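Food waste in student kitchens at Serncombe
Naima Slaoui and Senga Hepburn

2. Background

Serncombe residence has 194 students living in shared flats. Each flat has one fridge and one freezer. Meals are not provided, so people shop and cook for themselves, mostly at the Huria supermarket on the corner. We wanted to know how much food gets thrown out and whether better storage habits would change it.

3. Method

We asked for flats to join in July and 15 signed up. Each one got a kitchen scale and a tally sheet for the fridge door. Residents weighed anything they threw out that could once have been eaten, and wrote down what it was and why it went. Peelings, bones and tea bags were left out. The first two weeks were a baseline. After that we gave each flat some containers, a roll of masking tape and a marker, and asked them to date all leftovers.
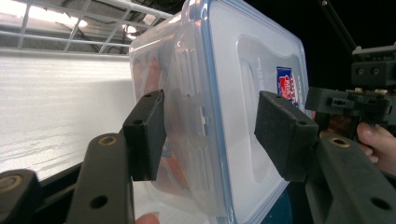 Figure 2. Clear plastic storage container with a blue-rimmed lid.

We had a budget of $300 from the Radwan student fund. Most of it went on scales. One flat lost its tally sheet in the second week and we left that week out of the totals for them.

4. Results

Over the whole trial we got 2,466 entries. Bread was the most common item, followed by cooked rice and salad leaves. The usual reason given was "forgot it was there". "Made too much" came second.

Most flats threw out less cooked food once they started dating it. Bread did not change much. Two flats stopped using the tape after a few days and their numbers stayed close to the baseline. People in the bigger flats told us the hardest part was knowing whose food was whose, and some of them started adding names to the tape as well as the date.

5. Problems with the study

The flats chose to take part, so they probably cared more about waste than the others. Weighing food may also have changed what people did, even in the baseline weeks. We had no way to check entries. A repeat at Skoltumwood, where the kitchens are larger, would help show if flat size matters.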